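Eltska Shared Kitchen – minutes of the March equipment meeting

Present: Chepkoech Kimaro (chair), Tullio Sorrentino, Beverley Rewi, Declan Brunton (minutes)
Apologies: Ettore Guerra

1. Previous minutes
Accepted with one correction: the descaler order was for 12 bottles, not 20.

2. Rice cooker
Tullio reported on the small white cooker with the steel inner pot. Users have been measuring rice with whatever cup is at hand, and two batches in February scorched. He proposed that dry rice go into the pot first, level with a spoon, and that water be added by the measuring jug only. The handle is to be used for moving the cooker when it is unplugged and cool.
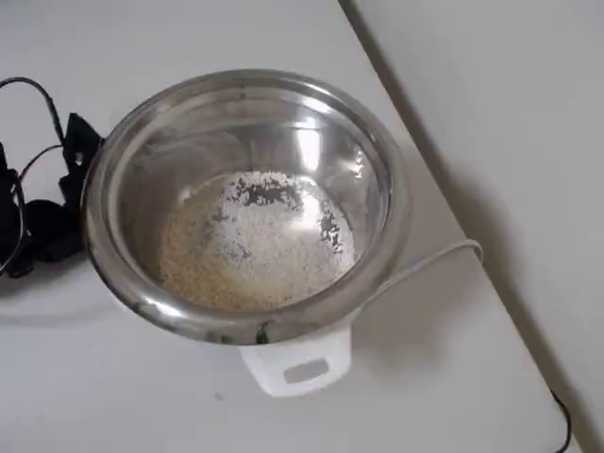
Beverley asked whether rinsing should be done in the inner pot. Tullio prefers a separate bowl – the outside of the pot must be dry before it goes back in the housing. Agreed. No metal scourers on the steel. The cord is to be kept to the back of the table during cooking.

Action: Tullio to write a one-page card and tape it inside the cupboard door.

3. Dry stores
Rice stock stands at 36 kg. Chepkoech has a quote from Mudgway for sealed tubs; the 7-liter size fits the lower shelf, the larger one does not. Purchase approved.
Action: Chepkoech to order.

4. Dishwasher
Fendix engineer still to confirm a visit. Carried over.
Action: Ettore to call again.

5. Other business
Beverley noted that the drawer labels are peeling. To be replaced when the tubs arrive.

Meeting closed 4:20 p.m.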